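Youssra Saber
17th September

Moved out of the Govdale apartment last week after 7 years. A few notes on getting rid of things, for anyone who has a move coming up.

Start with books. I had 133 of them and kept 67. The used bookstore on Skukach Street took most of the rest and gave me store credit, no cash.

Furniture is slow. The couch was listed for $200 and I got a lot of "is this still available" and then silence. Hatem El Ouafi from downstairs took it in the end and carried it down himself.

Don't pay for boxes. The grocery store puts theirs out before opening, and the banana ones have handles.

Clothes went to the Wulla thrift store. They want them washed and bagged, and they don't take pillows or single shoes. They close for inventory in November, so go before that.

Paint was the worst part. You can't put liquid paint in the trash here. The county site at Sampaio takes it, but you need proof of address and you have to stay in your car.

Electronics go to Sampaio too, second gate. Old computers are free to drop off, TVs cost extra. Take the hard drive out first if you care about what's on it.

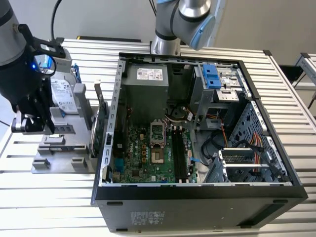 Cancel the internet early. Mine wanted 30 days' notice and I gave them nine, so I'm paying for a line in an empty apartment.

Still haven't found the can opener. If anyone has a spare kitchen shelf unit, narrow, any color, send me a message.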